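床单缩水率与色牢度讨论:长绒棉缎纹洗后尺寸不够
版块:家纺与面料 > 洗护与检测
回复 9

楼主 经纬不分
床笠和床单各一套,标称60支缎纹,吊牌写水洗尺寸变化率不超过3%。床单下水前经向244.1厘米(卷尺读数2,441毫米),40度标准程序洗三次,自然晾干,经向短了91毫米,折算3.7%。纬向短44毫米。商家Narberg回复说属于正常范围。请问这个数据能否作为退换依据?

2楼 灰布商人
先确认测量方法。床单要平铺在无张力状态下量,至少取三处平均。悬挂晾干的布有自重拉伸,晾干后直接量,结果偏小的可能性不大,偏大倒是常见。你的3.7%如果是挂着晾的,实际缩率可能更高。

3楼 Totum_831
不同意楼上的说法。缎纹浮长长,经纬向缩率差异本来就大,挂晾方向是经向还是纬向没说清楚,不能直接推断偏高偏低。另外家用洗衣机的机械作用和检测用的标准洗衣机不一样,洗三次的数据不能拿去对吊牌上的指标。

4楼 楼主 经纬不分
补充:对折搭在横杆上晾,经向垂直。测量前在床上摊了一夜,没有熨烫。每个方向量了三处,取平均。

5楼 Karkine
没有熨烫就有问题。缎纹洗后起皱,褶皱本身会吃掉长度,两米多的布料,几道斜向长褶吃掉两三厘米很容易。检测时样品要调湿、抚平再量,抚平时不能拉伸。建议:
1. 喷水到微潮,手掌抚平,不要用蒸汽熨斗推拉;
2. 放在硬质平面上,不要放在床垫上,床垫表面有弧度;
3. 室温放置四小时以上再读数。
做完这三步缩率还超过3%,再去找商家。

6楼 灰布商人
5楼的第2条我同意,第1条有保留。喷水会引起二次松弛,读数又多一个变量。要喷就得洗前洗后都喷,楼主洗前那次显然没喷。

7楼 Karkine
洗前的新布有浆料和定型张力,喷不喷差别有限。洗后抚平是为了消除褶皱误差,两边的误差来源不同,处理方式可以不同。

8楼 Bhattacharjee
说一下我的情况。同样是缎纹,浅豆绿偏米色,活性染料,洗之前没有做预缩。第一次洗完经向缩了2.9%,第二次之后基本稳定,第三次读数变化在卷尺误差之内。床单铺上去以后起皱比平纹明显,长褶多为斜向,人躺过之后更难抚平。
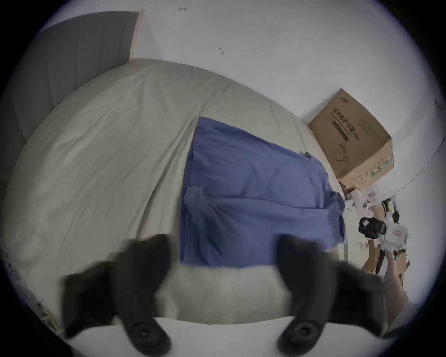 所以我认为判断的重点在第一次和第二次之间的差值。如果第二次以后还在继续缩,说明后整理的预缩工序没做或者没做够,这种情况比单次缩率超标更值得投诉。楼主只有三次洗后的总数,看不出过程,下次建议每洗一次记一次。
色牢度方面,浅色布主要看耐汗渍和耐光,耐摩擦一般不成问题。不要用含荧光增白剂的洗衣液,米绿一类的浅色会明显偏冷,而且不可逆。

9楼 Totum_831
8楼这个思路可以。不过单件样品说明不了批次问题,同一匹布头尾的缩率都能差零点几个百分点。楼主的3.7%减去褶皱误差,很可能刚好落在3%上下,争议空间很大。真要退换,送检一块,费用先问清楚由谁承担。

10楼 楼主 经纬不分
收到。先按5楼的办法在地板上重新量一遍,不喷水,只抚平,喷水的数据另记一组。床笠尺寸目前还能套进床垫,四角偏紧,暂不处理。周一上来更新读数。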